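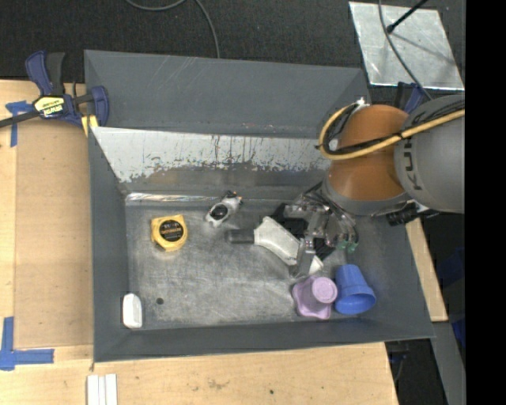
Freight Transport Economics
Week 7: Who pays for an empty lorry?
Notes to go with the lecture. Reading these is no substitute for turning up, though I gather it is a popular one.

1. Empty running
A lorry that delivers in Porkside has to come home again, and home rarely has the decency to order something from Porkside. The miles driven with nothing on board are called empty running. Fuel, wages and tyres carry on regardless.

2. Backhaul pricing
Take a haulier, Brilen, with a round trip costing £1371. If the return leg is empty, the outbound customer must cover the lot. If Florwood offers £300 for a return load, should Brilen accept? Most of you said no last year, on the grounds that £300 is insulting. It is. Accept it anyway, provided the extra cost of carrying the load (waiting, detour, a bit more diesel) comes to less than £300.

3. Where it goes wrong
Waiting time. A driver stuck for hours at a loading bay may miss the next outbound job, and that lost job belongs in the sum. Poulain's handout on drivers' hours covers the legal side. Bring it, and try to have opened it.

4. For the seminar
Wysocka runs 10 lorries and pays £3940 a month for a load-matching service. Work out what each lorry must earn from return loads to cover the fee. Then say what you have left out. Suha Aoun takes the first group, Ilona Vass the second. Swaps by email, please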